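The Yellow Bin
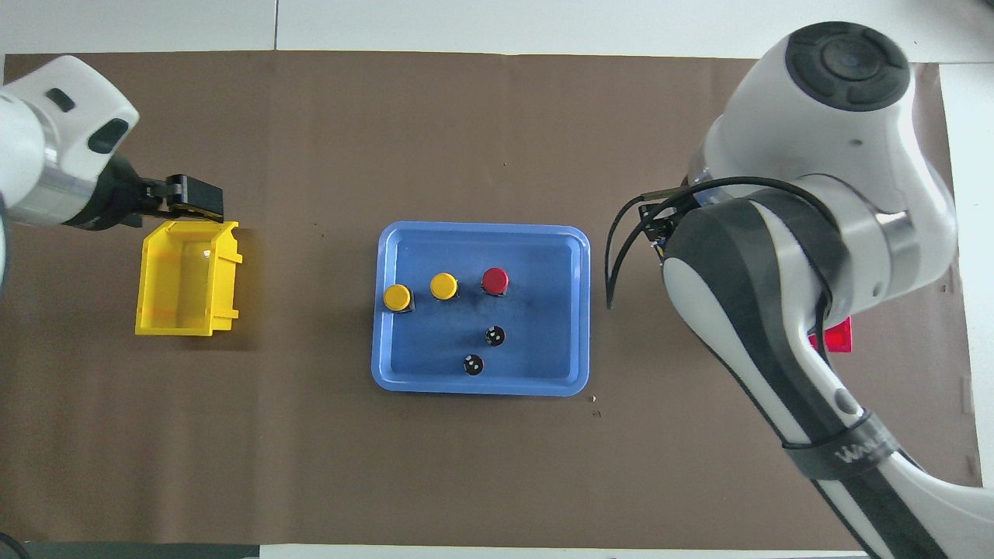 Page last changed 2/3/26

Satish Grewal had been moving bottles for most of the morning and he did not believe in any of it.

He was good at it, which annoyed him. You held the two handles, one for each arm, and whatever your hands did the arms did a moment later. Pick from the blue tray, place in the yellow bin, bring both arms home, press the pedal. Then you put everything back in the tray by hand, a bit differently from last time, and went again. The target for the shift was 81 good ones. The sheet taped to the wall said so in marker, and under it someone had drawn a smiling bottle.

"What's it learned so far?" he asked.

Brijesh Katiyar didn't look up from his screen. "It hasn't learned anything yet. We're still collecting."

"You said that in July."

"In July we were collecting for the other bin."

Satish had come to Nuscombe from the sorting line at Dhillon, where he had packed real orders for real shops and gone home with sore feet. The ad had asked for patient people with steady hands. He'd pictured something with more to it. On his first day a woman from the Pikico side of the business gave a talk with slides and said the operators were teachers. He had been taught by a few teachers in his life, and none of them had done the same sum all morning with the class asleep.

He squeezed the right handle and took the red-capped bottle by its neck. It came up a little crooked. He carried it over anyway and let it down in the bin, and it leaned on the wall and stayed there.

"Keep or toss?" he said.

"Was it crooked?"

"A bit."

"Keep. Crooked's useful."

"Yesterday crooked was a toss."

Brijesh scratched his neck. "Yesterday the note said clean grasps only. There's a new note."

There was always a new note. Satish had started saving them in the drawer under the bench, for no reason he could have given his wife. Go slower. Don't pause in the air. Pausing is fine. Use the left arm for the near things. Use whichever arm feels natural. That last one had made him laugh out loud, because there was nothing natural about any of it. When he reached for his tea now he caught himself squaring up to the mug first, wrist level, and coming straight down.

He reset the tray. Yellow, yellow, red, and the two black round things with the white dots. The round ones were the worst. They rolled if you touched them wrong, and if you touched them right they rolled too, only later.

"You know what I'd do," he said, "if I wanted a machine that put bottles in a bin?"

"Go on."

"I'd tilt the tray."

Brijesh laughed, then stopped, and Satish could see him thinking about it.

"It's meant to be general," Brijesh said. "It isn't for bottles. It's so that when it sees something new, it knows roughly what a person would do."

"And a person is me."

"You and the others."

"So if I'm fed up, does it learn that?"

"It just gets the joints and the cameras."

"My joints are fed up."

They did 2 more before lunch and lost one of them when a round thing got away and went under the arm. Satish ate his roti in the car with the radio on. He thought about the company that owned the company, Gakisine, which had a front office in town with a fern wall. Someone there must have a chart with a line on it. He wondered if his morning would even make a bump.

When he came back the light had changed, so Brijesh pulled the blind down, then checked the new note and put it up again. Different light was good now.

They went on. Somewhere in the afternoon Satish stopped being angry, which happened most days, and for a stretch there was only the tray and the bin and the click of the pedal. He tried things. He took the nearest bottle last. He pushed one of the round things against the rim of the tray and pinned it there before he closed on it, and it didn't roll. He did that again with the other one. It was a good trick. He felt pleased, and then he felt foolish for feeling pleased, and then he looked over to see if Brijesh had noticed.

"What was that?" Brijesh said.

"What was what?"

"With the rim. You've never done that."

"It rolls less."

Brijesh ran the recording back and watched it with his chin in his hand. On the screen it looked like nothing much, a white arm nudging a black lump. "That's nice," he said. "Do that every time."

"Every time?"

"Well. Most times. Some the old way, or it'll think there's always a rim."

"It doesn't think, you said."

"It doesn't."

Satish let that sit. He wiped his palms down his trousers and took the handles again.

At ten to five Brijesh said they might as well try the last version on the real arms, the one trained on the first batch, some 272 runs. It wasn't much, he said. It was only to see. He said this several times while he was loading it, in the voice of a man holding a door for someone he wasn't sure about.

Satish stood back with his arms folded. His own feeling was that he had seen better demonstrations at the supermarket, from a lady with a vegetable slicer.

The small arm stayed where it was. The big one shivered, came down over the tray and stopped. It hung there. Satish counted in his head, as he did when his daughter was on the phone and not answering, and had reached 6 when it moved again. It went past the red bottle. It went to the first yellow one, squared up, wrist level, and came straight down.

It missed. The fingers closed on air just beside the cap, very neatly. Then the arm lifted and carried the nothing across to the yellow bin, lowered it, let it go, and went home.

"Right," said Brijesh.

It went again without being asked. This time it got a bottle and took it halfway before the bottle slipped and knocked against the side of the bin. The arm finished the trip. At the end, on the way back, it gave a little dip of the wrist to the left.

"Why's it do that?" Satish asked.

"Do what?"

"That dip."

Brijesh was writing something down. "That's you," he said. "You do it on all of them. I thought you had a sore shoulder."

Satish did have a sore shoulder. It was from Dhillon, from years of cartons, and he hadn't mentioned it on the form.

He watched the arm do it once more, the lift, the careful carry, the small favouring dip on the way home. It still hadn't put a single thing in the bin. He didn't think it would tomorrow either, and he had his doubts about the week after.

"Can you take it out?" he said. "The dip?"

"Not really. We'd have to redo the batch."

"Leave it, then."

Brijesh stopped the arms and the hum went out of the room. He started shutting things down while Satish picked the fallen bottle off the mat, put it back in the tray with the others and turned the caps so they were all done up tight. Then he went to look for his coat.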